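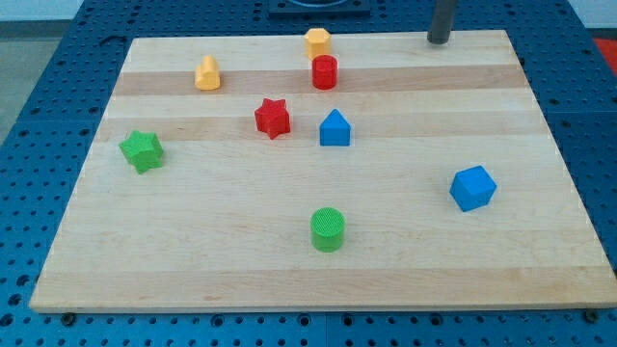

3.2 Block Set and Work Surface

The Cullinane sorting set consists of small plastic shape blocks in yellow, red, blue and green, two of each color. Shapes include a hexagonal prism, a cylinder, a triangular prism and five-pointed stars. Color and shape vary separately: one star is red and another is green, so a sort by color and a sort by shape give different groups.

All layouts were made on a glued maple board placed flat on the blue perforated table. The strips run horizontally and differ slightly in tone. The darker strip toward the back was used as a reference line when a layout was repeated.

Spacing was left irregular. Pairs set nearly touching, such as the yellow hexagon and red cylinder, were logged as "close" on the Didanen sheet. A gap under 5 mm met this definition.

3.3 Sorting Task

Each layout was sorted twice, first by color and then by shape. A total of 86 sorts were recorded in March.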